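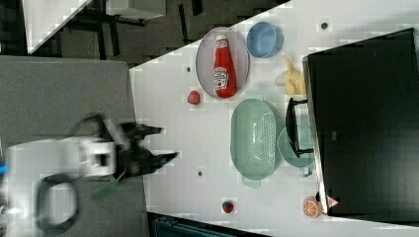 Play kitchen table with the plate, the ketchup and the green colander.

Keeping a Play Kitchen Table in Order

Our playroom in Pridley has one white table for all the kitchen toys, and for a long time it was the most difficult place in the building to keep clean. I have tried many ways and I write down the ones which stayed. They work for a family home too, maybe even better, because there you have fewer hands on the toys.

Start with the big pieces

When I prepare the table in the morning I put the large things first: the toy oven, the colander, the plate. They make the "map" of the table. After this the small food is easy to place. If you begin with the strawberries, you will move them five times before you finish, and one will roll to the floor for sure.

The colander I like to leave in the middle. Children from both sides can reach it, and it is a good pool for all small food when the time is over. Just say "everything goes in the green one" and even the youngest understand.
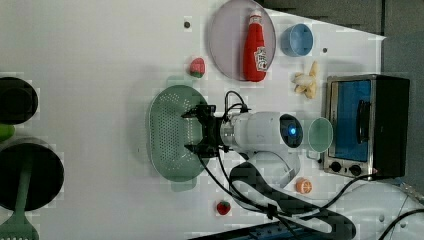

The oven should stay at one end, with its door free to open. I made the mistake to put cups close in front of it, and each time somebody opened the door, the cups went down.

Washing the toy food

Smooth plastic pieces I wash in a basin with warm water and a little dish soap, two or three drops are enough. I leave them ten minutes and then go over them with a soft toothbrush. Strawberries need the brush most, the dirt likes to sit in the small seeds and under the leaves. Bananas with separate fingers are also a bit of work — open them and brush between.

Hollow pieces I do not put under water. Water enters by the seam and does not come out again, and after a week it smells. Wipe them with a damp cloth and that is all.

For drying I use the colander itself. Shake it two times over the sink, then put it on a towel near the window. In July everything is dry before lunch. In winter I leave it until the next day.

Things with a paper label

Bottles and jars with a printed label ask for more care. Do not soak them. I clean around the label with a cloth which is almost dry, and I press the corners back with my thumb. When a corner will not stay, a small piece of clear tape helps for many months. We keep such a bottle lying on the plate, so it does not fall from standing and take the cups with it.
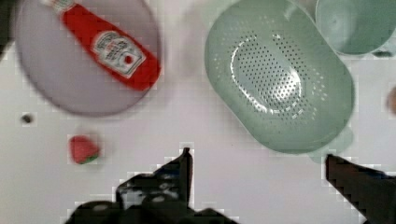
Sticky spots on the table itself I remove with baking soda on a wet sponge, without pressing hard. White surfaces show every scratch, so please no scouring powder. Marker lines go away with a bit of rubbing alcohol, but try first in a corner.

Boxes and where to buy

I have two Gruvby boxes under the shelf, one for dishes and one for food. The food box has number 426 written on the lid and the dish box has 1412. These are only the old stock numbers from the shop in Nakbridge, but the children learned them and now I cannot change them! Before, I had a bigger Qiu box for everything together. It was too deep, and the cups were always at the bottom. 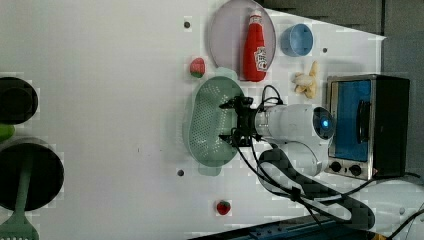

Before you close the room

Put the food in its box first, then the cups one inside the other, then the plate and the colander on top of the dishes. Look under the table for the small fruit. Wipe the table with a damp cloth and after with a dry one, and leave the oven door a little open for the night if you have washed it inside.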